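Dace Žukauskas keeps her budget in a spiral notebook, and she had it open before I found a chair. She plans equipment for the Quartey distribution center in Ronville, and she wanted to start with the page where she got everything wrong.

"I put the arm at the top and gave it nearly all the money," she said, laughing. "Everybody does! You fall in love with the arm. Then you find out the arm is the easy line to fill in."

Her first draft had one line for the robot and one marked "other." The version that got approved in November runs to 42 lines. Fingers and spare fingertips are on it, and cable, and guarding, and an electrician for two visits, and 64 hours of training spread over both shifts. She reads these out the way other people read a menu.

The subject she really lights up on is bins. Quartey moves most of its stock in plastic totes on roller lanes, and over the years the building has picked up more than one kind. Žukauskas spent most of a month on rims and wall shapes before she would let anyone send her a quote.

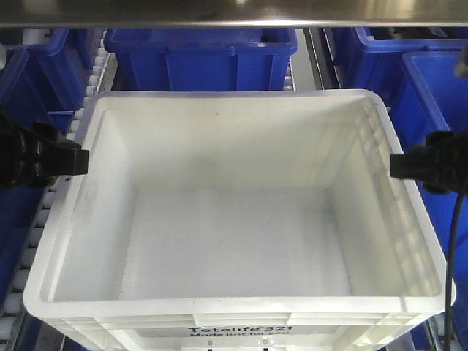
"A person picks up any tote you give them and never thinks about it," she said. "A gripper cares about the rim, it cares about how the wall slopes, it cares whether there's a rib where the finger wants to go. So you decide early – do I pay for fingers that can handle everything, or do I retire the odd bins and buy new ones? I priced it both ways, and I loved doing it."

New bins won for the slow lanes. For the rest she kept what she had and put the savings toward a second set of fingers.

Aigars Jõgi, who runs maintenance, got his own section of the notebook. He asked for a shelf of spares on site and a service contract with a four-hour callback, and she gave him the shelf. "We went back and forth on the contract," she said. "It was around 94 hundred a year, and Aigars is good. We'll look again after the first year."

I asked what she would tell a smaller warehouse, one with a single lane and no planner. She flipped back a few pages.

"Go and stand by the lane with your supplier for a whole morning. Bring your ugliest totes. And keep five percent back that has no name on it – you'll be so glad you did."

She has already started a page for the Trenorstead site, and bins are on the first line.

Contact the newsletter desk | © Sastow Trade Letter | Back to top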